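Progress report on the home study places, second period
Prepared for the Brandão Fund
Ernton, August 29, 2020
Written by Teresa Garcia, project coordinator

1. Where we are now

In this period we continued to set up study places in family homes in Ernton. The grant agreement foresees 84 homes. At the date of this report 63 of them have a complete place, which means a table or a part of a table, a screen, a mouse and keyboard, a working connection, and one visit after the installation. The other homes are on the list for the next period and the families have already signed the agreement.

In April we wrote to you that the delivery of the screens was late. The delivery came in two parts, and the second part was not the same as the first. Some screens came with a stand that is wider than we had planned for, and this took a lot of our time, as I explain in section 3. The budget did not change because of it.

2. How a place is chosen

When we made the proposal, we imagined that every child would have a desk. In practice very few families have space for one. The place is most often a corner of a table which the family already uses for other things, and the things of the family stay there. We decided early that we do not ask anybody to clear the table completely. We ask for a space in front of the screen where a notebook can lie open, and for a socket which can be reached without crossing the door.

We also do not ask the family to remove the tablecloth. In the first period one installer did ask this, and two mothers told us that they felt it as a criticism of their home. I spoke with the installer, and the sentence is now removed from the instruction sheet. An optical mouse can have difficulty on a cloth with a strong print, so each family receives a plain mat if they want it. Not every family wants it.

The small toys and figures of the children are also welcome at the table. Our impression from the visits is that a child sits down more willingly in a place which looks like his or her own. We have no measurement for this and I do not want to present it as a result.

3. Screens and stands

The screens are used ones, donated by offices and checked in the Storkon workshop before they go to a home. The check includes the picture, the power supply, the connectors and the stand. Screens with ventilation openings in the back are cleaned there with air. We ask families to keep these openings free, and not to put a cloth or papers over them. The old labels are left on the casing, so that the workshop can find the correct power supply if the first one is lost.

The wide stands have a good side, which is that they do not fall easily. The bad side is that on a narrow table they take the place of the notebook. For these tables the installer now turns the screen a little, so that the base goes into the corner and the child sits at an angle to the wall. It is a simple solution and the families accepted it well. In 6 homes it was not enough, and we exchanged the screen for a smaller one.

4. Routers and cables

The position of the router was the question we discussed most with the installers. The Plemex guide, which we adapted for our use, recommends a high and open position. In many rooms there is no shelf, and the router must stand on the same table as the screen. Our rule for this case is that the router stands against the wall, with the antennas free to move, and that it is not covered. If the signal in the room is sufficient at the visit, we leave it there.

Cables are still our weak point. At the installation they are tied, but the family moves the screen for cleaning or for a meal, and at the next visit the ties are open. We tried plastic clips on the table edge, and they do not hold on a cloth. For the next period we will try a soft band which closes around the cables and can be opened by hand. The cost is small and can be paid from the line for consumables.

5. Visits

In the visits we use a short sheet with the following points:

Power cable is complete and not under a table leg
Video connector is fully inserted
Ventilation openings are free
Mouse works on the surface where it is used
There is space for a notebook
The child knows whom to call

The most frequent remark on the sheets is about the light. Several places are opposite a window, and the screen is hard to read in the afternoon. We had not included this point, and I will add it to the sheet.

6. What we ask from the Fund

We ask you to confirm that the remaining amount for furniture can be used for small lamps and bands for cables, as few families asked for a table. The total stays the same. A corrected budget table will be sent separately, together with the receipts from the workshop.

I would also be glad if a person from the Fund could join one of the next visits. The families are asked in advance and can say no. 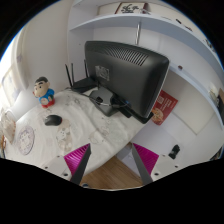
The addresses for the next period are already divided between the two installation teams, and the list can be sent on request. Please direct any questions on the receipts to me, as the workshop does not keep copies.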